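Perguntas frequentes: compra e orçamento de equipamento robótico
Clillthorpe, serviço de apoio à aquisição
Última revisão: 21 Dec 2020

Quem pode apresentar um pedido de compra?
Qualquer equipa com centro de custo ativo. O pedido é assinado pelo responsável da equipa e enviado a Rozália Ševčík, que trata da verificação orçamental. Pedidos sem centro de custo são devolvidos.

Qual é o prazo para entrar no orçamento do próximo ano?
Os pedidos têm de chegar até ao fim de março. Depois disso ficam em lista de espera e só avançam se sobrar verba.

O que deve constar do pedido?
O modelo pretendido, a tarefa prevista, o espaço onde vai ser instalado e duas propostas de fornecedores. Neste momento aceitamos propostas da Trasus e da Brosiner sem qualificação prévia. Os restantes fornecedores preenchem o formulário 1002.

É preciso comprar mobiliário próprio para a sala de trabalho?
Em geral, não. Para tarefas domésticas bastam uma mesa, um frigorífico e alguns recipientes correntes. Estes artigos entram na rubrica de material geral e não contam para o limite do equipamento.
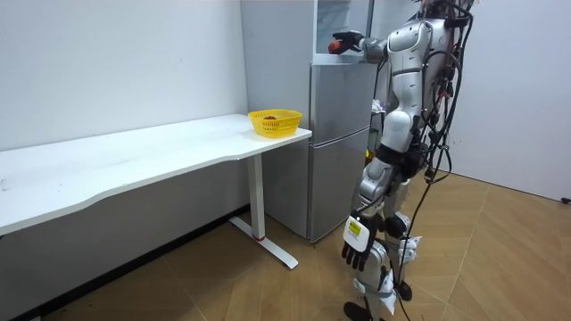 Robô humanoide junto ao frigorífico, com um pequeno objeto vermelho na mão.

Que espaço devo reservar?
Indique as medidas da sala na planta e marque as portas, as tomadas e os móveis fixos. Conte com a passagem dos cabos e com o alcance dos braços acima da cabeça, sobretudo se houver armários altos. Salas com menos de 9 metros quadrados não são aprovadas para robôs de corpo inteiro.

As mãos estão incluídas no preço do robô?
Depende da proposta. A Brosiner apresenta as mãos de vários dedos em linha separada; a Trasus inclui um par no preço base. Compare sempre o total com mãos, cabos e transporte.

Quanto devo prever para manutenção?
Reserve 20 % do valor de compra por ano. A percentagem cobre peças de desgaste e uma visita técnica, mas não cobre danos por queda.

Posso alugar antes de comprar?
Sim. O programa Sandu permite um aluguer de dois meses, renovável uma vez. Metade do valor pago é descontada na compra, se a encomenda for feita durante o aluguer.

Quanto tempo demora a entrega?
Quase nove semanas a contar da encomenda. A instalação é marcada à parte, depois de a sala ser aprovada.

O que acontece se o orçamento for ultrapassado?
Diferenças pequenas são resolvidas dentro do centro de custo. Se a diferença obrigar a mudar de rubrica, o pedido volta ao início e precisa de nova assinatura.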